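How to Get a Question Answered by Your City Council

Most people's first contact with local government is a pothole. Mine was a footbridge. The Korura footbridge closed for repairs in July, and the sign on it promised it would reopen "shortly," a word with a special meaning in municipal English. I wanted a date. Getting one took three tries, and you can skip the first two.

Find out who owns the problem

Before you write to anyone, check whether the thing you're mad about belongs to the city, the county or the state. The Brerkbridge city website has a page for this, filed under "Resources" with the dog license form. If you guess wrong, your letter will be forwarded, and forwarded letters go wherever single socks go.

Ask one question

My first letter had six questions and a paragraph on the decline of public life. The reply thanked me for my interest. My second had two questions, and Councilman Roy Nuttall's office answered the easy one.

The third read, in full: "On what date did the council approve money for the Korura footbridge, and what is the completion date in the contract?" Strictly speaking that's two questions again, but they share a sentence and I got away with it.

Quote their own paper back at them

Council minutes are public and dull, and you should read them anyway. Search for the street or project name and write down the item number. Mine was item 414, on page 176 of a packet that also covered new chairs. Once you cite an item number, the clerk can look it up in a minute, and it gets harder for anyone to tell you the matter is "under review." 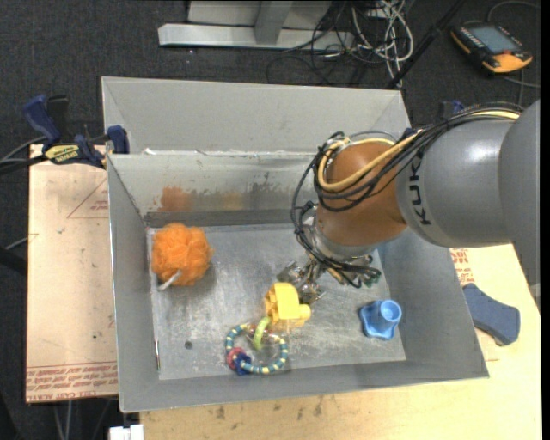
Send it to the clerk as well as your council member. In Brerkbridge the clerk is Davina Pringle, and she logs everything that comes in. My letter became correspondence no. 2901. I have never been so proud of a number.

Show up and speak

If two weeks go by without an answer, sign up for public comment. You get three minutes. Write out what you plan to say, read it aloud with a timer, and then cut a third of it. Prys Powell, who spoke before me, spent his whole three minutes explaining that he would be brief.

Say your name, your street, the item number and your question. Then stop talking. The silence is uncomfortable, and somebody on the dais will usually fill it.

Write down the answer

Send a short email the next morning: "Thank you for confirming that the contract date is such-and-such." Copy the clerk. If they don't correct you, keep it with your other letters, and bring a copy to the next meeting if the date slides.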